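Comparing Old and New Putter Face Inserts on a Practice Green
Project report, sports equipment module
Pranab Thambiah

1. Why I chose this topic

I started to play golf only after I moved to Drindbridge, and my first putter was second-hand. The insert in the face was hard and a little yellow. Other players told me that an old insert makes the ball roll shorter, but none of them could say how much. My question was therefore simple: does a new soft insert change the distance of a putt?

2. Method

I used two putters of the same model, the Urnulach blade. One had its old insert and the other had a new insert made by Bullon. A wooden ramp would have been easier, but it does not use the putter face, so I built a pendulum which held the club by the grip. The pendulum was released from the same height each time. 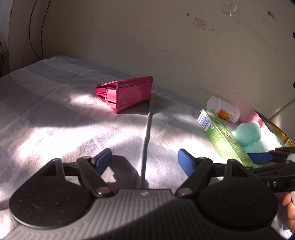
In total I recorded 294 putts, half with each club, over seven mornings in March. I always began before the grass was cut. Putts which left the line and touched the fringe were repeated.

3. Results

The new insert gave shorter putts, which surprised me. The average difference was 7 cm on the flat part of the green. On the slope the results were too mixed to be useful — I think the wind had also a part in this.

4. Problems

The clamp of the pendulum became loose on the second morning and I had to throw away that set and do it again. My supervisor, Dr Bañez, also remarked that one pair of putters is a small sample. I agree with this. With more time I would test at least four pairs, and measure the hardness of each insert first.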